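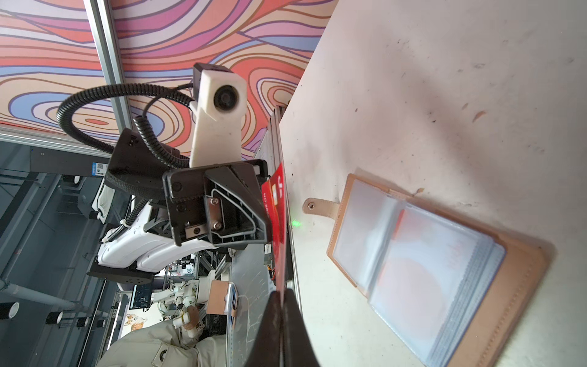
Writing rules for two-arm cells: an interview with Edgardo Ocampo

Edgardo Ocampo maintains the working rules for tabletop robot cells at Pomell. The current edition, known internally as Tetero, is 12 pages long. Its predecessor ran to 40.

"The old text was mostly copied from manuals," he says. "Operators signed it and put it in a drawer. We removed anything a person at the cell could not check."

The first section deals with thin items: cards, sleeves, plates. Ocampo requires contact on both faces before any lift, and a written grip force for each item type. "A card bends before the motor current tells you much. If the force is only in someone's head, the next shift will guess."

Cable routing has a section of its own. Loops at the wrist must clear the fingers through the full range of rotation, and the check is done by hand with the drives off. Ties are inspected every Tuesday. Ocampo wanted a daily inspection and was overruled. He still considers weekly too long for the wrist, and adequate for the base.

The longest discussion concerned shared space. Rule 23 states that when both arms are within reach of the same object, one holds and the other waits until the hold is confirmed. Speed is reduced for both.

"People ask why the waiting arm has to slow down as well," he says. "It has the same mass as the other one. The rule makes no distinction and I do not plan to add one."
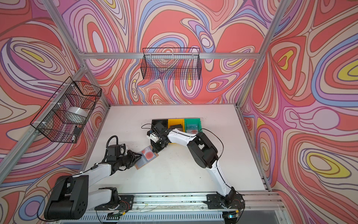
Both arms at the center of the table, with the left gripper holding the plate.

Bins are placed along the back edge and do not move during a run. If one has shifted, the run stops and the positions are taught again. Ocampo rejects correcting by eye. "You fix one bin and the log is wrong for the others."

Storage goes on the walls or the overhead beam. Tape and hand tools may not be left on the work surface while the drives are powered.

The Lukáč site adopted the text in September with 2 changes, both to the restart procedure. Cindia is reviewing it now. Ocampo expects objections to the speed limit and has asked for them in writing, with the task and the measured cycle time attached.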